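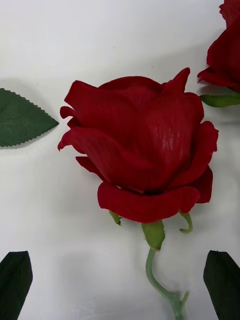 Red rose, half open. Artificial, so no watering.

Getting the Dust Off Fake Flowers
May 13, 2020

I've had fake flowers in the house for 13 years and for most of that time I cleaned them by blowing on them and hoping. Please don't do that, you just move it all onto the shelf (and up your nose).

For a weekly once-over I use a hair dryer on the cool setting, held a good arm's length away. Never warm! The glue at the base of the petals goes soft and then you're picking rose heads up off the rug, ask me how I know. A soft makeup brush gets down into the tight middle where the dryer can't reach.

If they're really grimy, try the salt bag. Pour 100 grams of coarse salt into a big paper bag, put the flowers in heads down, fold the top over and shake for 2 minutes. The salt comes out gray, which is gross and very satisfying. Do it outside.
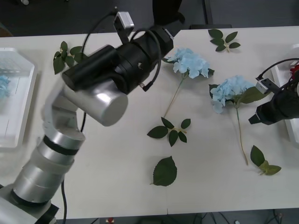

Washing is my last resort, and only for plastic or polyester, never silk or anything with paper-wrapped stems. Dip a hidden leaf first to see if the dye runs. Then it's lukewarm water, one drop of dish soap, a quick swish and a rinse. Take the bunch apart before you start and spread everything out, flowers and leaves both, like on the white tabletop here, so you can see which bits need doing. Pale petals go in first and reds last, in their own water.

Leave them to dry on a towel for 24 hours before they go back in the vase, and turn them over once at bedtime if you remember. I usually don't.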